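What Staying Home Is Teaching Me About Slowing Down

April 13, 2020

I have been home for most of a month now, apart from the grocery store and one trip to the pharmacy. I live by myself in an apartment in the Chege building, on the second floor, and I had not spent this many waking hours in it since I moved in.

The first week was bad. I kept the news on from breakfast until bed. I ate standing up. I checked my work messages at eleven at night even though there was hardly any work to check. My company, Skevina, had sent everybody home with a laptop and a list of phone numbers, and after that it went quiet.

What I noticed in the second week was how many things I used to say yes to. I had choir, the Thursday-type dinners that moved around from house to house, a book group where I had read maybe half the books. All of it stopped at once and I missed less of it than I expected to. I missed the choir. I did not miss driving across town to be tired in somebody's living room.
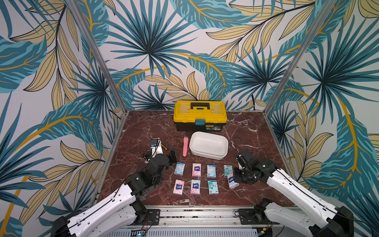 Yabsira Mamo told me on the phone that I was making it sound too easy, and that plenty of people are going through this with small kids, or no paycheck, or a husband they can't stand. She said she would give a lot for one of those dinners right now. I had to think about that for a day or two before I called her back.

She has a point. I am still getting paid, and I don't have anyone to look after. If you are reading this with a toddler on your lap, I am not going to tell you it is a gift.

What I can tell you is what has helped me, for whatever use it is. I get up at 7, same as when I had a bus to catch. I make the bed. I look at the news once, before lunch, and then the tablet goes in a kitchen drawer. In the afternoon I walk up to the old Pluvivis plant and back, which my phone says is around 3000 steps, and I cross the street when I see someone coming. People wave now. They didn't before.

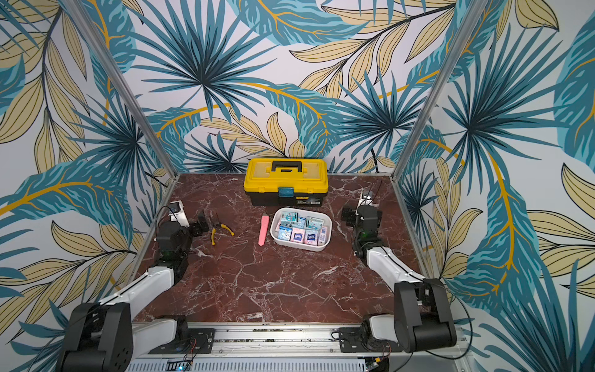
Evenings are harder. The light goes and the place gets very still, and that is when I start adding up what could go wrong. I have started writing it down in a notebook – just the worry, one line, no answer. Then I close it. Some of the lines from the first week look silly now and some of them don't.

I also pray more than I used to. I had gotten into the habit of doing it in the car, between one thing and the next, and with no car rides I had to find another spot for it. It is the chair by the window at present. 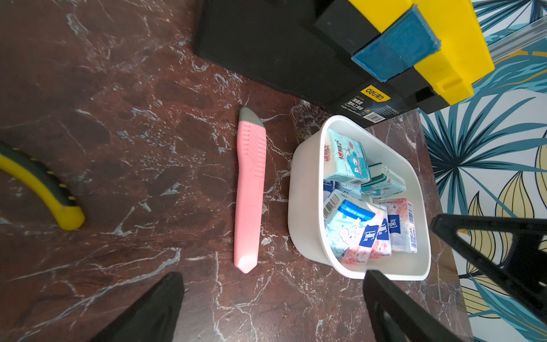
Filed under: Home Life, Faith, Staying Put

A few people asked about the phone calls I mentioned last time. There are three of us, and we take turns calling. We tried doing it by video on Tilix but the sound kept dropping, so we went back to the plain telephone. Wycliffe Ogola reads us a psalm when it is his turn. I read the weather. 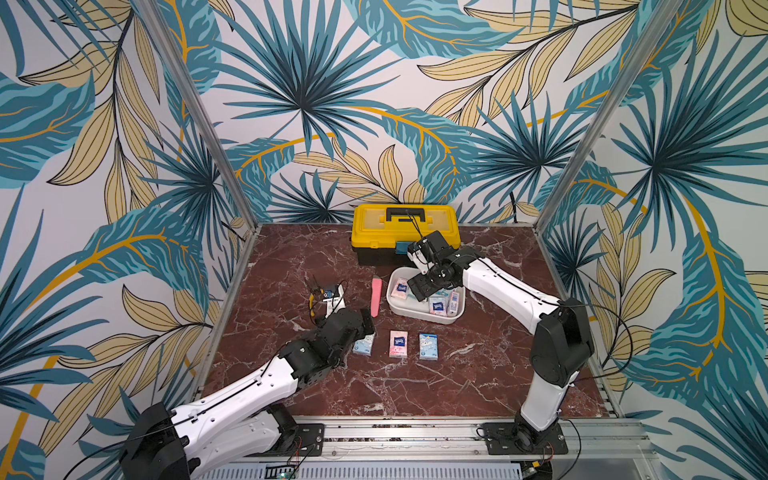

A quiet afternoon in April.

I'll write again when there is something to say. Call somebody tonight if you can.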